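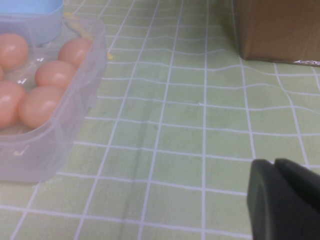 Bellis Breakfast Project
Progress report to the Famgate Fund
Period covered: spring through August
Prepared by Llinos Gape

1. What the grant was for

Famgate awarded us $2,000 to improve how we store and hand out eggs at the Bellis kitchen in Losovier. The kitchen serves a hot breakfast on school mornings and sends eggs home with families who ask for them. Before the grant we kept everything in the paper trays the eggs were delivered in. The trays took up most of the refrigerator, went soft at the bottom, and had to be thrown out whenever an egg broke in them.

The application listed three pieces of work: buying washable containers, reorganizing the cold storage, and writing down a routine that anyone on a morning shift could follow. The first two are finished. The third is in use but still being revised.

2. Containers

We bought 20 clear plastic containers with lids. Jiahui Lei compared several kinds before ordering and borrowed a few from other kitchens to try on our shelves. We had planned on containers with molded cups for each egg. In the trial these were slow to wash, and the larger eggs from our second farm didn't sit down in the cups properly. We went with plain open boxes instead.

The walls are see-through enough that a person can check a shelf without taking anything down. This has saved time in the morning, when the refrigerator door used to stand open while someone lifted trays to see what was left.

Two lids cracked in the first month after going through the dishwasher on the hot setting. The supplier replaced them. Lids are now washed by hand, and there is a note on the dishwasher.

3. Packing

Eggs come in from two farms and we get through 300 in a normal week. Efren Gatchalian takes the delivery and checks each tray for cracks before anything is moved. Cracked eggs are set aside and logged. Sound ones go into the containers in a single layer, and the date label goes on the short end.

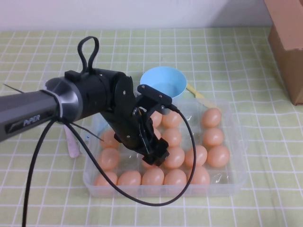
Packing is done on a table near the refrigerator so that full containers don't have to be carried across the kitchen. It took several tries to settle how full a container should be. With too few eggs they roll when the box is picked up, and with too many the lid presses on them. Meinir Humphreys wanted fixed rows; Emlyn Landeg thought it was enough to fill the bottom. What we do now is closer to Emlyn's way, with the eggs in rough rows on the bare plastic and no dividers. The light green tablecloth with the white grid stays on for packing and is wiped down with the containers. Its pattern shows faintly through the plastic.

Breakage between delivery and use was the main thing we said we would measure. In the weeks before the grant we were losing more than 5 percent. Efren's log shows a clear drop since the containers came in, although part of that is due to one farm changing its driver. We would like to see a full fall term before giving a final figure.

4. Cold storage

The refrigerator was emptied, cleaned and refitted in one afternoon. We moved two shelves closer together to suit the height of the containers and gave the eggs the middle of the unit. Milk went to the bottom. Fruit is now kept in the pantry except in very hot weather.

Older containers are kept at the front. This was the part of the change people found hardest to remember, and for several weeks Jiahui was moving boxes around at the end of the shift. Colored date labels helped. The first labels came off in the cold, so we switched to Mernex freezer labels, which hold well but leave some glue behind when they are peeled away. We are soaking the boxes for a few minutes before washing to deal with that.

5. Eggs sent home

Families bring back their own cartons and we fill them from the containers at the end of breakfast. We considered sending the containers themselves home with a deposit and decided against it. Several parents told us they would worry about losing one.

Demand for take-home eggs went up over the summer, when there was no school breakfast. We opened for pickup from 9:30 to 11 on two mornings a week. On the busier mornings we ran out before closing. Meinir has asked the larger farm whether it can add to its delivery next summer and is waiting for an answer.

6. Spending

Most of the money went on the containers, replacement shelf brackets and a refrigerator thermometer. The labels and a second drying rack came out of the same budget. A small amount is unspent. With your agreement we would like to use it for spare lids, as these are the part most likely to wear out. Receipts are attached separately.

7. Next steps

The written routine is on its third version. It fits on one page, and Emlyn is adding a short section on what to do when a delivery arrives early and there is no clean container ready. We will also start recording breakage by farm, so that transport damage can be told apart from our own handling.

Please let Llinos know whether the spare lids can go ahead. We would like to order them before the school term begins.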